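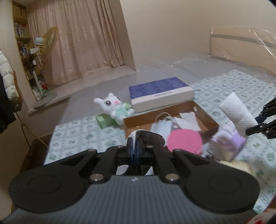

Notas para la charla: «Guardar lo pequeño»
Martes, 11 de febrero de 2020. Sala grande de Estow, 40 minutos con preguntas.

Arranque (3 min). Saludar y entrar directa al tema: ¡las cajas de cartón que ya tenemos en casa! Preguntar quién guarda una caja bonita «por si acaso». Dejar que se rían y levanten la mano.

Por qué la cama. Es mi mesa de ordenar favorita: se ve todo de golpe, no se rueda nada al suelo y, como esa noche hay que dormir en ella, se termina. Poner antes una tela que se pueda lavar.

La caja abierta. Me encantan las bajitas, de verdad. En una honda las cosas se apilan y lo de abajo desaparece hasta el año siguiente. En una baja caben una mascarilla o un paño azul claro, unas tiras blancas finas, una tela blanca arrugada, algo acolchado y oscuro, y todo queda a la vista. Insistir: primero se mete, después se dobla. Si empezamos doblando nos dan las doce.

La caja de regalo. Esas de tapa azul con dibujo en el mismo tono y franja blanca son para lo que se abre poco: cartas, fotos, el cargador de aquel viaje. Se quedan cerradas mientras trabajamos con la otra. (Contar lo de la mudanza a Khurana, pero en corto, que la última vez me comí diez minutos.)

Lo blando con lo blando. Tela, gomas y acolchados juntos; lo rígido y plano, de pie contra una pared de la caja. Repetirlo dos veces, despacio.

Papelitos y restos: siempre queda alguno en el fondo. Se vuelca la caja al final, una sola vez.

Ejercicio por parejas (10 min). Repartir las cajas de Pilley. Cada pareja vacía un bolso encima de la mesa y decide qué va en la caja abierta y qué en la cerrada. ¡Aquí la sala se anima muchísimo, no cortar antes de tiempo!

Preguntas. Seguro que sale lo de las etiquetas: lápiz, en el lateral, nunca en la tapa.

Recordar que las hojas están junto a la puerta y que hay que devolver la sala a las ocho.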